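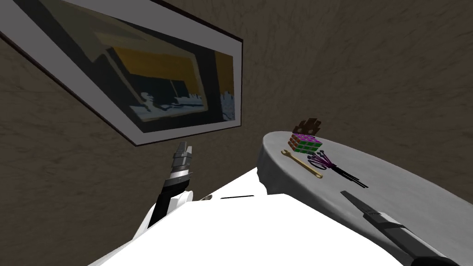
Head cam view, two-arm sim, wrench and cube on the round table

itziar_lozano
Hi all, sorry in advance for the long post! I'm running the Positz planner on our simulated two-arm setup, with a randomized table, cloth and wall every episode. My favourite colour combination so far, by the way. The trouble is the wrench. It lies so close to the rim that the planner throws out every grasp for the right arm, and I've now had 27 failed plans in a row. Has anyone got past this?

Sarmiento
Lovely render! I'd check your collision padding first. Mine was set far too wide for thin things lying flat, and the cloth mesh gets padded as well.

pmiranda
I'd respectfully disagree with Sarmiento (and we've had this argument before, all in good fun). Shrink the padding and you'll be scraping cloth all day. I'd raise the sample limit to 300 and let the left arm have a try, seeing as it's just standing there pointing at the ceiling.

itziar_lozano
Thanks, both of you. Patricio, does Positz pick the arm before or after it samples grasps?

pmiranda
Before, unless you switch on the joint search. It's slower, but worth the wait, I think.

Sarmiento
Fine, but try 2 mm of padding first, please!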